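Home Modules Timetable Reading lists Contact
Search this site Go

Daylight and Workrooms: notes for session 2
Amos Kapoor
22nd February

These notes cover side light, meaning daylight from windows in a wall. Roof light comes later in the course. Bring the plan of your own room from the first session.

1. How far light reaches

Light from a side window falls off quickly with depth. The usual rule of thumb is that a room is usefully lit to a distance of twice the height of the window head above the floor. Raising the head does more for the back of the room than widening the opening. Lowering the sill adds very little to a desk, as the extra glass is below the working height.

2. What the window looks at

A desk near the glass sees mostly sky. Further back it sees the buildings opposite, and past a certain point it sees no sky at all. Mark this point on your plan – it is called the no-sky line. Trees complicate matters. A street tree in full leaf in July can take away a large share of the light that the same window gives in winter.

3. Worked case: the Jidura building

The ground floor workroom was measured under an overcast sky. At the bench by the window the reading was 723 lux. In the middle of the room it was 395, and at the rear wall nearly 200. The Stonov annexe has smaller windows and pale walls, and its readings are more even. Compare the two before you start the exercise.

4. Surfaces

Pale worktops send light back up to the ceiling and soften shadows under the hands. Gloss finishes should be avoided close to a window – they throw glare at anyone facing the glass. 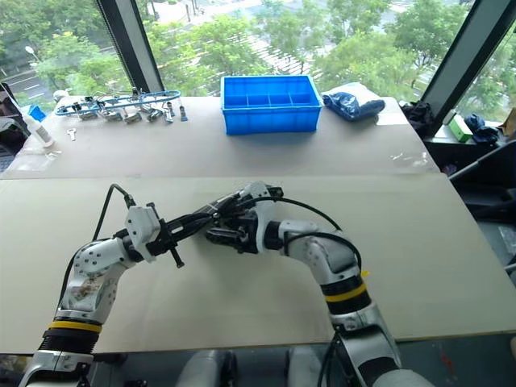

Page last changed: 22 Feb, A.K.

A wide window behind a pale work surface, with trees and a street outside. For a layout of this kind, draw the section first and then the plan.

5. Exercise

Draw a section through your room at 1:50. Mark the window head, the sill, the working plane and the no-sky line. Say which desks would need electric light at midday in winter. Thammasiri, chapter 2, has the method for sloping ground. Kikov's tables are in the library, short loan only.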